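Illano opens bench service for two-arm training cells

Somadcombe, June – Illano has begun a bench service for small two-arm robot cells of the kind used in colleges and test rooms. It covers setting up, routine care and repair of one cell at a time, on the customer's own table. The first cell on the service is at Prunico's test room in Somadcombe.

A visit starts with the table. The cloth is pulled flat, the white board is laid between the arms and both grippers are checked with a wooden mallet, which is easy to grip and easy to replace.

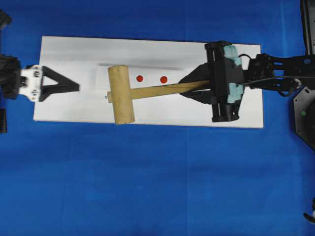
What is checked

Fingers, pads, bracket screws and cable runs are looked at on each visit. Grip is tested on the mallet handle. Finger pads are changed after 3000 grips, or sooner if they have started to peel. The marked block is put on the board and its position is noted in the cell log before either arm is moved.

"Most of the calls we get are about a finger that has worked slightly out of line," said Fionnuala Mulcahy, service lead at Illano. "We would sooner find that at a planned visit."

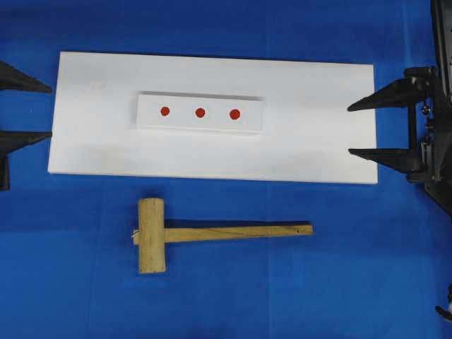
The block with its three red dots on the board, and the mallet on the cloth, at Prunico's test room.

Prunico runs its cell six hours a day. Birthe Lund, who manages the room, said cable wear had been the main cause of stoppages – two of them in the spring.

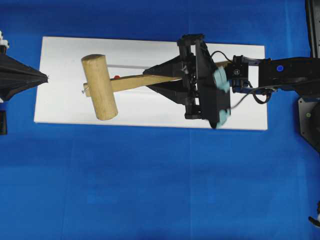

Cable care is now a fixed part of the service. Illano's fitters check every run by hand with the power off, then again by eye while the arm works at low speed. Slack has to be left for the wrist to turn, but a loop that sags below the wrist onto the board, as one does here with the mallet in the grip, is written up and followed through the full reach of the arm. Ties are moved if it catches anywhere.

The service is sold by the year with three visits. Repairs between visits are booked through the Somadcombe office, which opens at 7 in the morning. Spare fingers and pads are supplied by Echevarría.

Press contact: Polyxeni Balaskas, Illano, Somadcombe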